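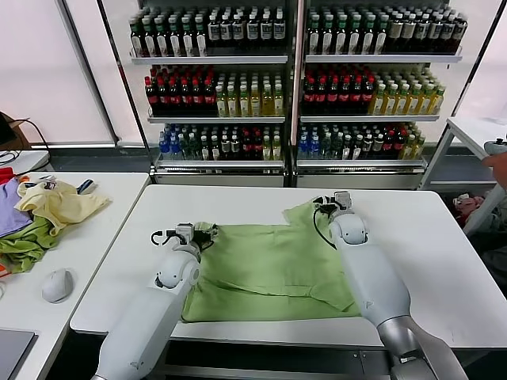
Can It Fold Laundry Yet? Speaker notes, part two
June
Notes by the Mivar handling team

Start with the task. One shirt, one table, two arms. The operator on a Dallell line does this all day without looking. Pause before the numbers.

Define "done" early. A fold counts when the sleeves are inside the outline and the stack stays square. Anything else is a miss, including a good fold that took a human nudge. People in the back will ask about this, so say it twice.

Flattening is the slow part. A rigid part has one pose. A shirt has as many as it has wrinkles, and most of them hide the corner you want. Picking from a mixed pile is harder still, and we score it separately.
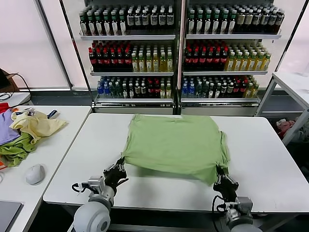 Corner grasps come next. Both hands need an edge before the cloth can be tensioned. Pull too hard and the far side slides. Pull too little and the crease stays in. In the Tratia trial we ran 200 shirts from a flat start, and 97 met the definition. Leave that figure up while talking. Do not round it to half.

Compare with shelf restocking. Bottles keep their shape, so the Xue planner needs no cloth model there. Same arms, much easier job. Mention the budget: 3 minutes per shirt, hard stop.
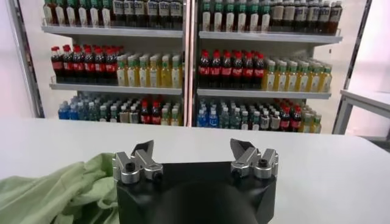 Fingertip shape matters more than we expected. A narrow tip gets under a hem but can take two layers. A wide tip is safer and misses thin edges. We have no single tip that does both.

Answer to the title question: for sorted shirts, partly. For a full basket, no. Next run is 400 shirts with a crumpled start. Take questions on grasp scoring first.

Contact: Mivar handling team | Copyright Mivar | Back to top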